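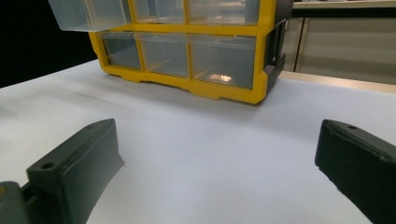 Jerome Rivera
Maintenance lead, Dravley

17/08/2020

I had been promising myself a trip over to Grandlow for the better part of a year, and I'm so glad I finally went. They make small latches, and I was really there to see how they look after their gripper cell, the one that opens little parts drawers and takes out what's inside. We have one much like it at home and ours is forever in pieces on the bench!

The practice corner is a plain white table with a small yellow organizer on it, clear drawers, nothing fancy. One of the top drawers was pulled partway out when I got to it, and the two dark fingers stood wide apart in front. I must have stayed there half the morning while my coffee went cold.

What I wanted to know about was the fingers. Each one has a small round screw hole near the top, and the crew puts a dab of paint across every screw head so a loose one shows up at a glance (we have been checking ours with a wrench, which takes forever). They wipe the inner faces every 100 cycles and swap the pair at 1,000, worn or not. The last set had been left on to 1,055 over a long weekend, and by then it was letting drawers slip on the pull.

After a swap they go back to the yellow organizer before anything else. The arm opens and closes a single drawer at low speed, and someone stands by the stop button the whole time – I liked that. If the drawer twists on its way out, they loosen the left finger, square it up against a steel block and try again. Their block came from Manalastas and ours is a piece of scrap, so you can guess what I asked for when I got back.

Lunch was very good, by the way, and they wouldn't hear of me paying for it. In the afternoon we went through the Nekard log sheets, which are still on paper and hang on a clip beside the cell. I brought a blank one home with me. Grandlow's people are coming to see us in September, and I have a good deal of tidying up to do before then.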